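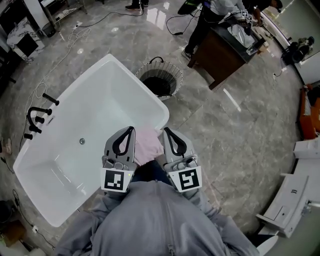
Ticket 679
Product: Gorkeo freestanding tub, white, with black deck-mounted faucet set
Category: Finish / cleaning
Opened by: Li-hua Choi
Status: Closed

Problem as reported

The tub has a dull patch on the inside wall, on the faucet side, a little below the rim. The patch feels slightly rough compared to the rest. The black spout has chalky spots on the top of the curve and there is a pale ring where it meets the deck. Wiping with a cloth and plain water removes nothing. The customer wants to know if the surface is worn through and if the tub has to be replaced.

Reply 1, Gorkeo support

Please tell us:
Which cleaners have been used on the tub and on the faucet
Whether the dull patch changes when it is wet
Whether a fingernail catches on it
Your water hardness, if you know it

Please don't use any powder or scouring pad until we have your answers.

Reply from customer

Tub: Prornano bathroom spray, every time. Faucet: the same spray, left on for a while and then wiped off. A fingernail doesn't catch. When the patch is wet I can't see it, and when it dries it comes back. The water test strip said 285 ppm.

The round drain is chrome and looks fine. The sink on the vanity gets the same spray and has no patch.

Reply 2, Gorkeo support

A patch that disappears when wet and doesn't catch a nail is usually residue on top of the finish. Your water is hard, and the patch is where the hand shower drips after it is put back. Try this before we discuss parts.

1. Rinse the inside of the tub with warm water and let it drain.
2. Mix one part white vinegar with three parts water.
3. Soak a soft cloth, lay it over the patch and leave it for 10 minutes. Keep it off the black parts.
4. Wipe in straight strokes from the rim down. Use light pressure.
5. Rinse and dry with a second cloth.
6. For the faucet, use dish soap and warm water only. Wipe the spout, the handles and the wand, then dry them.

Stop using the spray on the black finish. Vinegar shouldn't go on it either, and keep it off marble floors. Put a towel down first.

Reply from customer

Did steps 1 to 5. Patch is smaller but there is still a strip near the rim. The faucet looks better, but the ring at the base of the spout is still there.

Reply 3, Gorkeo support

Repeat steps 3 to 5 on the strip, up to two more times. For the ring, wrap a cloth wetted with soapy water around the base of the spout for half an hour, then work it loose with a wooden toothpick wrapped in the cloth. If you want to polish the strip afterward, use Mok cream on a dry pad, 4,000 grit or finer, on the tub interior only.

Reply from customer

Strip came off on the second try. No polish needed. Ring is gone except for a speck at the back that I can live with. I dry the rim and the spout after each use now.

Is the Gerkau drain cleaner safe with this tub?

Reply 4, Gorkeo support

We haven't tested it, so we can't say. For slow draining, lift out any hair first and flush with hot tap water.

Closed in July. No parts sent.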